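The Salt Year

Ailsa Tennant had been told to give up salt by a doctor half her age, a kind young man at the Skendonel clinic who wrote the number down for her on the back of an appointment card as though she might want to frame it. Her pressure had come out at 178 over something, she never could hold on to the bottom one, and he would like to see her again in March, please, with less bacon in her.

Well, she had cooked for other people for most of her life, first at the school in Dunar and then for Rennie, who liked his soup so salty it could have floated an egg, and she didn't see how a person simply stopped. But she went home and put the shaker up on the high shelf behind the cake tins, and for 3 days she was so cross that the cat moved in next door.

Then, because she was a practical woman underneath the crossness, she began walking down to the market in the mornings, 17 minutes if she didn't stop to talk, and she always stopped to talk.

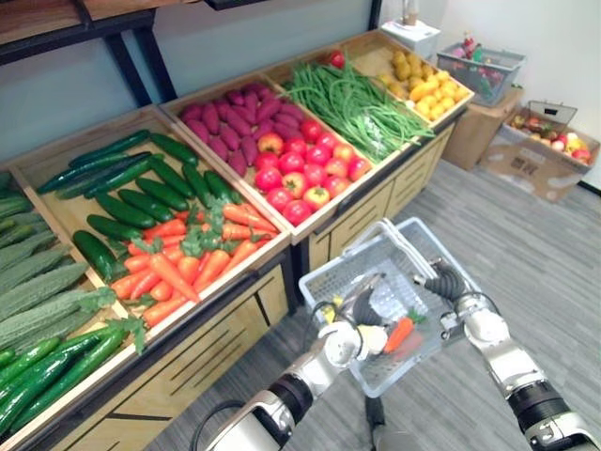

Rennie had never once gone with her to buy food in all their married years, but now he put on his good cap and came along, complaining about his knees as far as the bridge and then forgetting to. He had opinions about onions, she discovered. He thought lemon was a fine thing on fish, and he said so to the woman who sold it to them, and to the man behind them in line.

"You never told me you liked lemon," Ailsa said on the way home.

"You never ran out of salt," said Rennie, and he took the heavy bag from her and carried it up the hill.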